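September 20, 2023

Table day. The Pasinden has been waiting since July for someone to decide whether it gets oiled, lacquered or left alone, and the decision was made this morning by default, as I had the room to myself until lunch.

Cleared everything to the hall: the lamp, two trays of mail, the Mofokeng catalogs, the cutting mat. Vacuumed with the brush head, then wiped along the grain with a damp microfiber cloth and a few drops of dish soap, then again with plain water. Dried with an old pillowcase. The cloth came up gray on the first pass and nearly clean on the second. Window side was dirtier than the wall side, same as last time.

Waited 26 minutes before checking the surface. The instructions from Cledow say 20, but the room was cool and I was on the phone with Rok Papadopoulos for most of it anyway. He maintains that any pale veneer should be left unfinished and replaced when it goes. He has replaced 3 tables on this principle. I did not find it persuasive.

Checked by eye first, low angle, against the window. Raking light is the only useful test for this. Straight down, a dull patch and a clean one look the same. 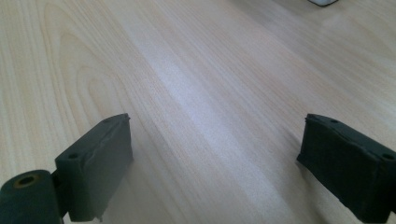
The arches in the figure are on the left side only. To the right it runs in long straight lines, and the tone is a little pinker. I used to put this down to sun, but Lorenz Pichler thinks it is two leaves of veneer from different parts of the log, laid next to each other at the factory. He may be right. I have never found the joint with a fingernail.

Glare makes the middle hard to judge. The grain goes faint there and I can't tell finish from reflection. Moved my head, moved the blind, moved the blind back. Settled on touch: back of the hand, slow, with the grain and then across it. No raised fibers that I could feel. A slight drag near the front edge, where forearms rest.

Decision: no lacquer. Tudar hardwax, the matte one, one thin coat on the whole top, and a second on the front edge only if the drag is still there. Tested it on the underside, behind the rear rail. Color shift is small, slightly yellow. Acceptable. The veneer is too thin for more than a light rub with the gray pad, so no sanding.

Did not start the coat today. It needs a night with the door shut, and Lorenz wants the table for his tax papers until tomorrow noon. Put the mat and the lamp back. The mail can stay in the hall.

To buy: lint-free cloths, nitrile gloves, a small tin of the matte — the large one skins over before I get to the end of it.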